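Collecting plates demonstrations at Hillon: frequently asked questions

Maintained by Mark Anthony Macapagal. Last revised 7 Apr 2023. Please read it before messaging me, as I will only paste bits of it back at you.

What are we collecting?

Demonstrations of two arms handling coloured plates at a rack. An operator drives the arms, the system records what the joints and cameras did, and the whole lot goes to Bekent, our learning system, which then tries to do the same thing unaided. Its early attempts had the confidence of a waiter on his first shift.

What is one episode?

One go, from pressing record to pressing stop. Episodes can be up to 25 seconds long. If you are still going after that, you are no longer demonstrating the task, you are demonstrating perseverance, and we have no label for it.

How many do you need?

The plates set stands at 329 accepted episodes. The next release of the set, which we call Hodovness for reasons that made sense in November, needs another 200.

How should I lay out the plates before I start?

Differently from last time. People are dreadful at this. Ask anyone to scatter plates at random and they will produce a tidy row, apologise, and produce a slightly wonky tidy row. Spread them well out, mix the blues and the greens, and let some sit close together. An arm may hide part of a plate from the overhead view. Leave it like that, as Bekent will have to cope with it sooner or later.
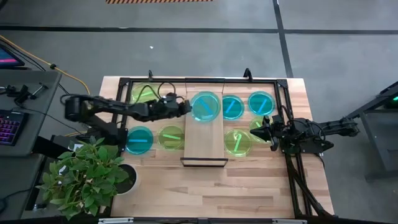
Do both arms have to do something?

No. One arm can hold a plate while the other stays clear. Please park the idle arm somewhere sensible and then leave it be. We lost an afternoon to an operator who fidgeted with the left controller, and Bekent learned to fidget beautifully.

What counts as a good ending?

The plate is where the instruction says it should be, the gripper has let go, and both arms have backed off far enough that you can see daylight between them and the plate. Hold still for a moment before you press stop. Cutting the recording at the instant of release teaches the system that life ends when the fingers open.

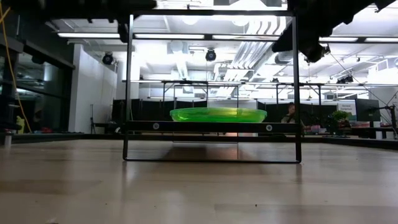 4 min read

Can I nudge a plate by hand halfway through?

You can, and then you can bin the episode. Hands stay out from record to stop. Between episodes you may rearrange things as much as you like.

I fumbled it. Do I bin that as well?

Depends how you fumbled. If you missed the rim, backed up and got it on the second try, keep the episode and tick "recovery". Those are worth having. If you knocked the rack over, stop, tick "discard" and put the rack back on its marks. If you fumbled on purpose to get more recoveries, I can tell. The acting is terrible.

Why see-through plates? Wouldn't solid ones be easier?

Much easier. The solid ones went in the first set and the results looked splendid until somebody brought in a different plate. With the translucent ones the rim shines, the colour shifts with whatever is behind it, and two greens overlapping turn into a third green that isn't on the list. Grip by the rim, come in slowly, and keep a slight tilt if you need it to clear what's around it. 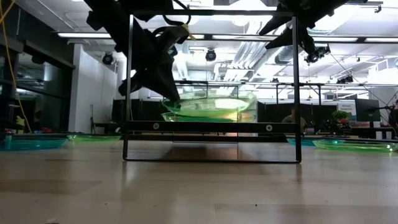
The tilt is also where most new operators come unstuck. They level the plate too early, catch the rack on the way in and then blame the controller. Keep your angle until you are where you want to be, then ease it flat. Ten minutes of practice with recording off will sort it out.

Should I tidy the background?

Leave it. People sit behind the table, lights go on and off, the plant grows. We want all that in the data. Just don't lean over the table in the middle of an episode.

How long is a shift?

Stop after 16 episodes and hand over. Everyone says they are fine to carry on. Then I watch their seventeenth.

Who checks the episodes?

Ignacio, our checking script, goes first and throws out anything with missing frames or a joint reading that makes no sense. I watch the rest at double speed. If yours comes back marked "query", open the note before recording anything else, in case you are about to make the same mistake all over again.

What do I write in the instruction box?

Plain words, as you would say them to a person: "put the green plate on the rack". Not "execute placement". Spelling mistakes are allowed. Jokes are not, after we found an episode labelled "do the washing up" and had to work out which plate it meant.

Where do I report a fault?

On the faults sheet, with the episode number. "It went funny" is a start, but do say which arm.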